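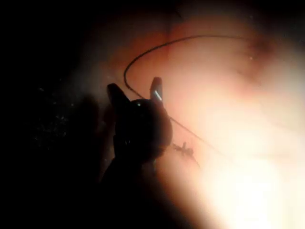
Page last modified: April, 4:10 pm

Week 2: Peat Mosses of the Prelto Bog

OK, so last time I rushed the hummock species, sorry! Puspita Lumenta's survey lists 128 plots, and most of you only need the wet end (Halim side). Look at the branch leaves first, then the stem leaves. Color will fool you, it fooled me for years.
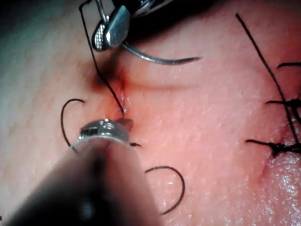 Before the field trip

Read Sitompul's key up to couplet 438 and bring a hand lens. Boots too, please!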